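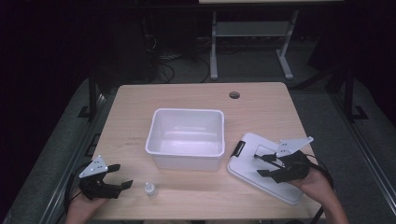 What should I use to clean the Ondia table top?

A soft cloth, warm water and a few drops of ordinary dish soap. Wipe along the grain, then dry the top with a second cloth.

Ondia work table with Junda bin

Price for the set: 2,499 dirhams
Junda bin alone: 243 dirhams
Delivery: 5 working days inside the city
Guarantee: 3 years on the table, see the conditions further down
Page last changed: 3 May 2026

Add to basket
Ask for a quote for schools and workshops
Print this page

About the set

The Ondia is a plain work table for people who sort, fill, label, pack or repair small things. It has a rectangular top in light wood, pale beige with a fine grain, and a small round hole for cables close to the far edge, to the right of the middle. There is no drawer, no shelf and no raised border, so you can come to the work from any side and wipe everything to the floor side in one movement.

The Junda is the white plastic bin we sell together with it. It is rectangular, the walls let some light through, and the rim opens a little to the outside with rounded corners. Inside it is smooth. We chose this bin after we had tried several others in our own packing room at Karnavach, where it stays in the middle of the table and the finished pieces go in from both sides.

You can buy the bin without the table. The table is sold only with one bin included.

What people do with it

Most of our buyers fill small bottles. A cosmetic maker, a pharmacy laboratory, a person who prepares ink or essential oils at home: all of them have a similar problem, that a small dropper bottle is light and falls easily when there are too many objects near it. On the Ondia you can keep the open bottles at the near edge, the bin behind them and a tray or a lid at the right side, and there is still place for your two arms. If you are left-handed, turn the order around. The cable hole will then be on the side where your bin is not, and this is more comfortable for a lamp.

Hanane Mansour fills and closes serum bottles on her Ondia every morning. She wrote to us in February:

"I had before a kitchen table with a glossy top and the bottles were sliding when I pushed the label. On this one they stay where I put them. I work with the bin long side in front of me, so I do not need to stretch. I would like a second hole at the left, please think about it."

We have thought about it. A second hole is possible if you order it before the top is prepared. Write "second hole left" in the remarks box, and mark the distance from the edge on the drawing that we send you. A table with a second hole cannot be returned.

How to place the bin

For sorting, put the bin in the center with its long side from left to right. Pieces that you have not checked stay in front, nearest to your body. Pieces that you are not sure about go to the right, on a tray or on the lid of another box. Try to keep this order also when you are in a hurry, especially if two persons use the same table in turns.

For packing, move the bin to the left and leave the center open for the carton.

For repair work we advise to put a thin cloth in the bottom of the bin. Small screws make a lot of noise in plastic and they jump.

Do not use the bin as a step or as a seat. Do not put it on a stove or under a hot lamp.

The top

The wood is light in color and will show use. After some months you will find small scuffs where boxes are pulled over the surface. We do not consider this as a defect, and it does not change how the table works. If you prefer a top that stays like new, use a desk mat or choose another table.

For daily cleaning follow the answer at the start of this page. For glue, wait until it is dry and lift it with a plastic card. For ink, call us before you try anything, and tell us which ink it was. Please do not use acetone, bleach or the rough side of a sponge. Do not leave a wet bin standing on the wood during the night.

Oil is a more difficult case. If you work with oils every day, ask for the additional oil treatment when you order. It makes the color a bit warmer and delivery takes longer. Samah Ramadan in our finishing room can send you a small treated sample next to an untreated one, so you can compare them in your own light. We ask you to return the samples after you decide.

The cable hole

The hole is meant for the cable of a lamp, a label printer or a small scale. A normal plug may not pass. Push the thin end through from below, or open the plug if you are allowed to do this in your workplace. We do not supply a cap for the hole. A customer puts a cork in it when she works with beads, and we can recommend this solution.

Please do not make the hole wider by yourself. If the wood breaks at this place the guarantee is finished.

Floor and position

The table stands well on carpet and on tiles. On a thick carpet, check after the first week if it is still level and turn the feet if needed. Leave enough distance to the wall so that the cable can hang down freely behind the far edge.

If you want to put the table between shelves or between metal profiles, measure the open space at the floor and also at the height of the top. Some frames are more narrow below than above. We received tables back for this reason, and the transport is then paid by the buyer.

Assembly

The table comes in one flat parcel. You need a second person for turning it, and a blanket on the floor. The key for the screws is in the bag with the feet.

Put the top on the blanket with the good side down. The good side is the one without pencil numbers. Fix the legs with your fingers only, all of them, and after this tighten them with the key. Put on the feet. Turn the table together with your helper, and do not let it stand on two legs while turning.

If a hole does not meet its screw, open the other screws a little and try again. Please do not use a power screwdriver.

Delivery

Our transport partner is Khattak. They call you on the day before and bring the parcel to the door of the building. Carrying it upstairs must be ordered separately, and the driver cannot accept money for it. Please look at the corners of the parcel before you sign. When a corner is pressed, write this on the paper and take a photo of the parcel still closed.

The bin travels in its own box. It can happen that it arrives before the table.

For places outside the city the delivery time depends on the route, and you will see the date before you pay.

Guarantee

The guarantee covers the joints, the legs, the feet and any bending of the top under normal use. It does not cover scuffs, color changes from the sun, water marks or holes that were made after the purchase. The bin has no guarantee, but if it comes with a crack we replace it and you do not need to send back the broken one.

Keep the invoice. If you lost it, tell us the name on the order and the street, and Zineb Mansour in the office will look for it.

Comments from buyers

Hajar Kabbaj, soap workshop
"The table is good, very stable. The bin I like even more, I bought others afterwards for the drying room. It is easy to see from the side if it is nearly full. For me the price of the bin is high, but I did not find another one with a rim that is pleasant to hold."

Radu Hodoroagă, model building
"I ordered for my hobby room and the assembly was clear. The driver came in the morning and I had understood the afternoon, so please write it bigger in the message. My glue bottles stand in the front and the parts are in the bin. After a winter of use there are scratches, as the page says."

Answer from Karnavach: Thank you for the remark. The delivery time is now in the first line of the message.

Also asked by buyers

Can I order the top without legs?
We sell the top alone if you collect it from our store. Please call before you come.

Does the bin have a lid?
There is no lid for the Junda at the moment. Trays and lids from other makers may be too long or too short, so measure the rim on the outside.

Can food be kept in the bin?
We sell it for workshops only and we did not have it tested for food.

Do you have other colors of wood?
The Ondia exists only in this pale color. For dark wood look at the page of our writing desks.

Contact

Use the form under "Write to us" and put the order number in the subject. We answer in English, French and Arabic. For the sheet with all measurements of the table and the bin, choose "Drawings" in the same form and it is sent to your mail address.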